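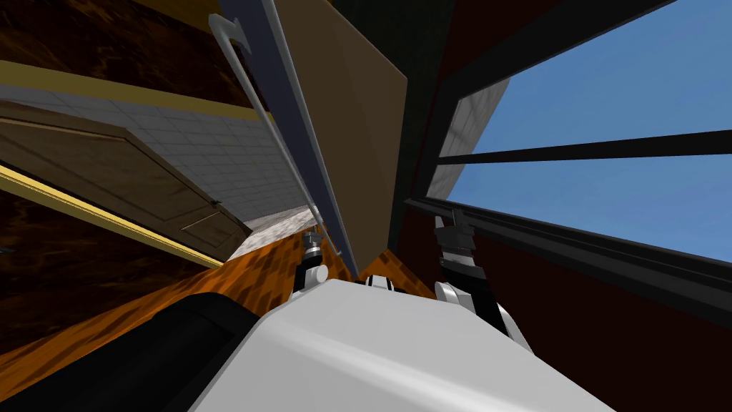 According to Gudrun Strömberg, visitors to an open day do not ask how many trials were run; they ask why the arm stops before it touches the handle. Her remark, made after our first rehearsal at Miresen, changed how we prepared the demonstration, and we report the consequences in this section.

### 4.3 Demonstration at the Open Day

The demonstration was held in the main hall at Miresen in January. Visitors followed the simulated kitchen on a wall screen in groups of at most 15 persons, and each group stayed until one full attempt at the door task was finished. We showed the view from the body of the robot, without correcting the tilt, as this is the same view which the Vumton policy receives as its input. Birger Nordin explained the task in Swedish and English – the printed sheet was available in both languages also. 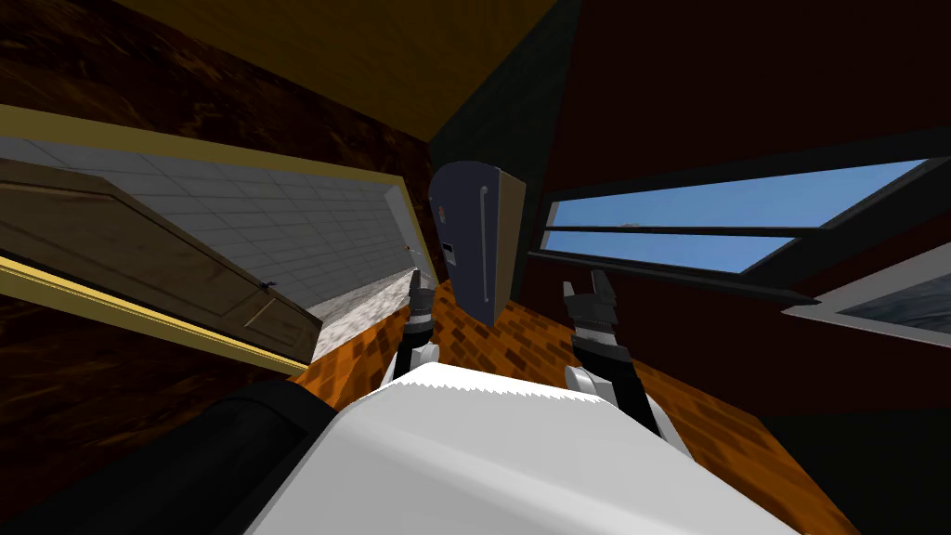
**Figure 6.** Robot view in the simulated kitchen: both grippers empty, refrigerator with long vertical handle ahead.

Every attempt was limited to 900 simulation steps. In the rehearsal we had used a limit of 437, taken from our earlier experiments with the Eklund controller, but this left little time for the speaker to comment on the approach phase. The longer limit did not change the policy itself. A pause of 80 steps was added at the start of each attempt, so that the visitors could find the two arms on the screen before any motion began.

The most difficult part to explain was the contact between gripper and door.
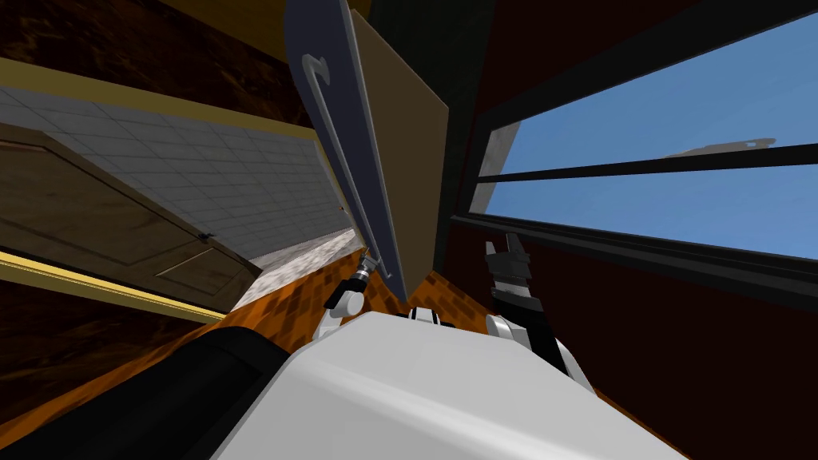 Several visitors assumed that the handle must be grasped firmly before the door can be moved. In our task definition this is not required, and a push on the handle or on the edge of the door is accepted as well, if the door angle increases. Szu-yu Fu therefore prepared a second display, where the angle was drawn as a simple curve next to the robot view. The groups in the afternoon saw both displays, the groups in the morning only the first one. We did not collect questionnaires, and for this reason we make no claim about the effect of the curve on understanding.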